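**Topic: Is the Pluvanine Contractors Guild worth the dues for a small shop?**

**hastell_electric** wrote:

Hi everybody, hoping to pick some brains. We're a small residential and light commercial outfit, mostly service calls and remodels with a little new construction when we can get it. The Pluvanine chapter has been after me to join since April, and the lady in the office over there couldn't be nicer, but the dues come to 300 a quarter and I keep going back and forth on it. I've read the packet front to back twice and I still can't tell how much of it is for a shop our size and how much is for the big boys with a whole estimating department. If you've been a member (or were, and quit!) I'd love to hear how it went.

Also, the packet asks for sample jobs, and I'm not sure whether plain ones will do. 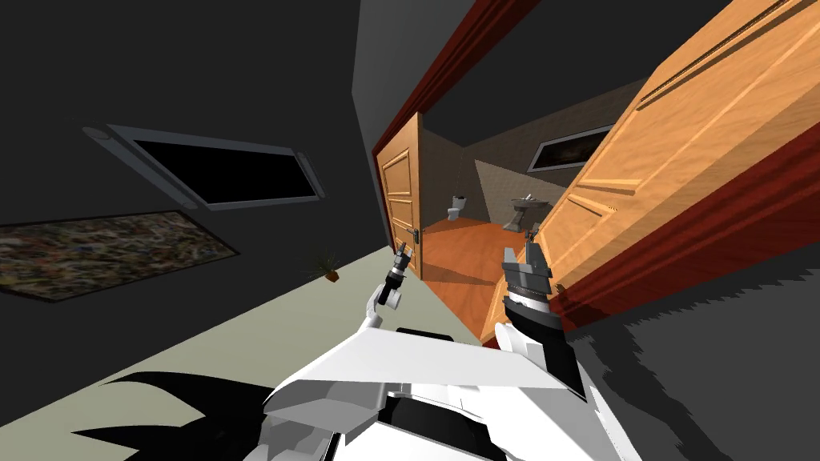

*Hallway looking toward the bathroom*

---

**purnska_wireman** wrote:

Welcome! I've been in for years and I'd do it again, so take this with whatever salt you like. For me it paid for itself on the code classes alone. I used to send my guys clear over to Purnska for their continuing ed and lose them for the whole day, and now they go to the chapter hall in the evening, have a sandwich, and they're on the job next morning like always. The labor relations help is good too, if you ever need it. I needed it once and I was so glad to have somebody to call.

Don't fret about the sample jobs. A plain one is fine. They want to see that you do real work and that you pulled your permits.

---

**aerts_and_sons** wrote:

I'll be the sour one, and I say this with love for the folks down there. We joined, stayed two years, and let it go. The classes are nice, I agree with purnska on that, but my crew already had a deal through our supply house. What I wanted was leads, and I got maybe one phone call out of the directory. When you're small, 300 a quarter is a set of tires for the van. I'd want to know what I was getting before I signed.

---

**purnska_wireman** wrote:

Aerts, you never came to the dinners! I don't mean that ugly. The directory has never done much for anybody I know of. The work comes from sitting next to a fellow who's too busy to take a job and likes you well enough to pass it along. I've gotten a panel change, a dental office, and a whole string of bathroom remodels that way, and I've handed off a few myself.

---

**aerts_and_sons** wrote:

Fair enough, I went to one and the chicken was dry. But I've got kids at home and I'm up at five, so an organization that only works if you go out on a weeknight isn't going to work for everybody. I think Hastell ought to hear that side of it too.

---

**threewaysally** wrote:

Jumping in as somebody from the middle of the road — we're in, and I grumble every quarter when the bill comes, and then I pay it. A couple of things that weren't clear to me from the packet:

- There's an initiation fee on top of the dues. Ours was 500, and they let us split it up.
- You can sit in on a meeting as a guest before you decide. Please do this!
- Ask which committees are active. Two of the ones on our list hadn't met in ages. 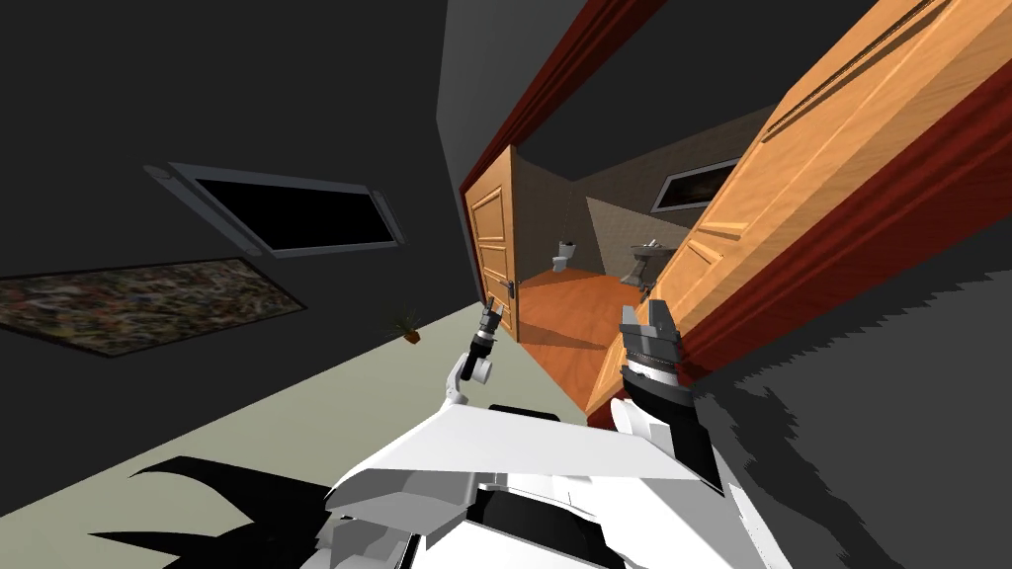
Your application will go to the membership folks first, and they do read the job write-ups, so give them a little something to chew on. Ours asked about scope, who did the design, and how we handled the inspection. A bare list of addresses came back to a friend of mine with a note asking for more. If you use the hallway, write up the screen on that dark gray wall, and say how you got power and signal to it and what box you used, with the plans or the permit to go along with it. That's much more interesting to another electrician than "hall and bath, rewired." Same goes for any load calculations you did. And put your license number on every page, or somebody will be calling you for it.

---

**hastell_electric** wrote:

Oh, this is so helpful, thank you all. I had completely missed the initiation fee, it's on the back of the last sheet in tiny print. Aerts, I hear you on the weeknights, my wife works evenings and we only have the one sitter. Sally, is the guest visit something I set up with the office, or do I need a member to bring me?

---

**threewaysally** wrote:

Either one. Call the office and they'll put your name at the door. There were 15 of us at the last one, so you won't get lost in the crowd, and you'll have a chance to ask all of this in person.

---

**aerts_and_sons** wrote:

Eat first.

---

**purnska_wireman** wrote:

Ha! They changed caterers, Aerts. Come back and see. Hastell, look for me by the coffee, and bring your insurance certificate along if you have it handy. They'll want a copy sooner or later and it saves you a trip.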